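Thoa Lã
16th October

OK so I've gone down a rabbit hole about wooden tabletops this week and you're all coming with me. Short thread!

1/ I eat at mine, work at mine, sort the mail on mine. And I'd never once thought about the grain until I tried to buy a second one.

2/ Pale wood with the streaks showing, that's the look I'm after.
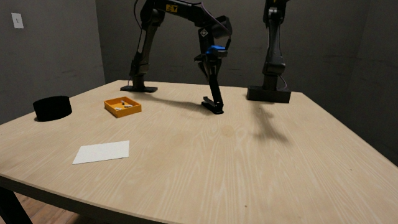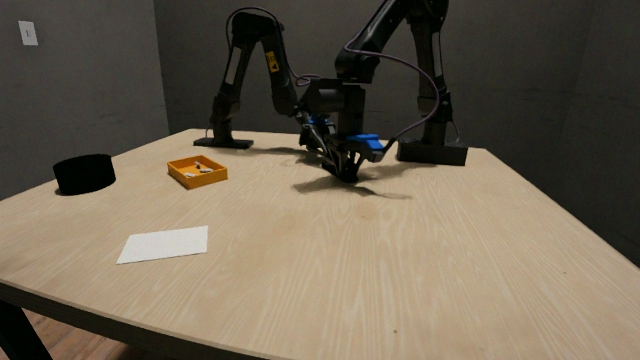
3/ So on Saturday I went out to the secondhand place in Piltville. They had 30 tables in there and I sat at nearly every one of them (sorry to the guy at the desk).

4/ My favorite was $40 and had a wobble. The second favorite was 50 and didn't. Guess which one I bought – yep, the wobbler.

5/ A folded bus ticket under one leg got me through dinner. Then my neighbor came over with a felt pad and fixed it in a minute flat.

6/ Now I need to decide on oil or wax. My aunt says oil, twice a year, starting in February. My brother says leave it alone and use a placemat like an adult.

7/ If you've oiled a table and regretted it, please tell me before the weekend!

Recent posts
Is the Borkent bus ever on time
My soup got 2,000 likes and I have questions
Demissie Street yard sale finds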